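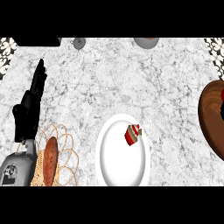
The app will see you now, but will it help?

Irfan Tarigan spent a morning with a hospital trust's newest purchase and came away with more questions than he took in.

Every few years the outpatient clinic is going to be saved by something. This time it is Tello, an appointment system bought by the Drustance trust to cut the wait for a first skin check. Patients send in their symptoms from home, the software sorts them by urgency, and the consultant's day fills itself. So the brochure says.

I asked how the trust knew it worked. I was handed a sheet showing that 259 patients had used Tello in its trial and that most were "satisfied or very satisfied". Satisfied with what? The question on the form was whether the app had been easy to use. I find my kettle easy to use, and it has never got me in front of a dermatologist.

The wait itself was 6 weeks shorter by the end. That sounds splendid until you learn that the clinic at Skosel, which feeds the same list, took on two extra nurses in the same period. Take the nurses away and what is left? The trust hasn't worked it out, and its press officer seemed surprised that anyone would want it to.

Damián Cárdenas, a nurse who has run the Skosel desk for four years, was more forthcoming. Of the 400 people invited to join the trial, he told me, those who didn't sign up were mostly older, and they rang him instead. "The phone calls don't show up on anybody's chart," he said. "I still have to answer them."

None of this makes Tello a bad product. It may well save a consultant some typing. But the trust wants to extend it to Pirnatine, where the clinic has lost its evening reception and the phones go unanswered after four o'clock. I would like to see what a receptionist's wages could do there first. A proper comparison would take six months and cost very little. When I put this to the trust, I was told that it was keen to keep up the momentum.

Contact the editor | © 2019 | Back to top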